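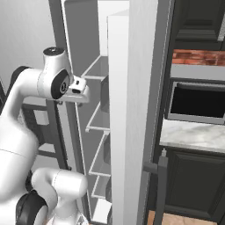

Tapes from the Back Room: Digitising the Kulden Demo Collection
Final project report, Popular Music and Sound, second semester

1. What we set out to do

Kulden was a small record shop in Jelport that also ran a cassette label from behind the counter. Bands from the town and the farms behind it would hand over a demo, Kulden would dub it onto blank tapes, and the copies went into a rack next to the till. When the shop closed, the master tapes went to the university library in fruit boxes, and they had been sitting there ever since without a proper list.

Our group wanted to get the tapes into a form people could listen to, and then find out something about the music. We had two questions. Was there such a thing as a Jelport sound, as people who played in those bands like to claim? And could listeners who had never heard of the place pick it?

We should say at the start that we loved doing this. None of us had handled a cassette for anything serious before, and by the third week we were arguing in the corridor about snare drums.

2. The collection

The boxes held 565 tracks once we had been through everything. Of these, 432 were original songs. The other 133 were covers, instrumentals with no name, tuning up, and in one case a whole side of somebody practising the same drum fill. We transferred all of it, including the drum fill, as the library asked us not to make choices about what was worth keeping.

Most tapes had a handwritten card. The cards gave the band name and usually a month, hardly ever a year. A few said only "loud" or "for the shop". Where a card had no song titles we used the first line of the lyrics in square brackets, which is the library's rule for untitled songs.

The band that turns up most often is Otell. They recorded in at least three different line-ups, and you can hear the change from a fast, trebly guitar band to something slower with an organ that wheezes between the chords. Their last tape is the best thing in the collection and we will go on telling people so.

3. Transfer method

We used one deck for every tape so that any colouring from the machine would be the same across the lot. Before each session we cleaned the heads and the pinch roller with isopropyl alcohol and let them dry. Each tape was wound right through and back again before playing, as the older ones tended to stick to themselves.

Head alignment (azimuth) was set by ear for each tape. You play a section with plenty of cymbal, sum the two channels to mono, and turn the adjusting screw slowly until the top end is as bright as it will go. It sounds fussy but the difference is huge. One tape that we had marked "muffled, possibly ruined" turned out to have a tambourine all the way through it!

Files were recorded at 24 bit, 96 kHz, with no noise reduction. We kept peaks well under full scale and did not normalise. Listening copies were made later from these files, with the gaps trimmed.

4. Problems along the way

Speed was the big one. Many of the demos were made on four-track machines at home, and several of those clearly ran fast. On one Otell tape the whole band is a bit less than a semitone sharp. We can't know if they tuned to each other and ignored concert pitch or if the machine was out, so we left the archive file alone and wrote a note in the catalogue. Mains hum helped us with some others. If the hum sits at 50 Hz on playback then the recording probably ran true.

Two tapes had pressure pads missing. We moved the tape into donor shells, which took an entire afternoon and a very small screwdriver. Both played perfectly.

The last problem was our own fault. We named files by band first and tape second, then discovered that bands shared tapes and swapped names. Everything had to be renamed in the second half of semester. If you are starting a project like this, number the tapes and let the catalogue do the rest.

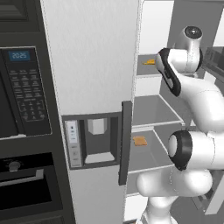
White robotic arm at the open fridge, beside the built-in microwave and wall oven.

5. The listening test

For the second question we asked 40 students, all from outside the district, to listen to short clips through headphones. Each clip was a Kulden song or a demo of similar age and quality from somewhere else. Listeners were first given a few Jelport clips to learn from. They then had to sort the rest into Jelport or not Jelport, and could write a comment.

Clips were taken from the middle of songs to avoid count-ins and chat, as the accents would have given the game away. We also left out any lyric that mentioned the harbour, the silos or the main street, and that removed far more songs than we expected.

6. What we found

Listeners did better than guessing, but only on the louder songs. On quiet songs with acoustic guitar they couldn't separate Jelport from anywhere else. On band recordings the comments kept coming back to the same thing, the room. People wrote "echoey drums", "sounds like a shed" and "big empty hall".

We think we know the hall. Many of the cards have "Srivastava" written in the corner, and from old flyers kept with the tapes we worked out that this was the Srivastava Hall, a hired room used for dances and for band practice. It had a hard floor, a high ceiling and next to nothing on the walls. When we went back and compared tapes marked Srivastava with the others, the long ringing tail on the snare was on nearly all of the first group and was rare in the second.

So our answer to the first question is a careful yes. There was a Jelport sound, and a good part of it was one building. We still hear something in the playing as well — the bass tends to sit high and busy, and singers share lines in a way that seems to have passed from band to band — but our test wasn't designed to show that and we don't want to claim it.

7. Limits

Our listeners were mostly music students, who have trained ears. The comparison demos came from whatever we could borrow, so they were recorded in all sorts of rooms, and a fairer test would use a second town with its own hall. We also relied on the cards being right, and at least one of them was in the wrong case.

8. Where it goes next

The archive files and the catalogue are with the library. Listening copies can be played in the reading room, and bands are being asked for permission before anything goes online. A group next semester is hoping to record new material in the Srivastava Hall, which is still standing and is now used for indoor bowls. We have left them our microphone notes, the donor shells and the small screwdriver.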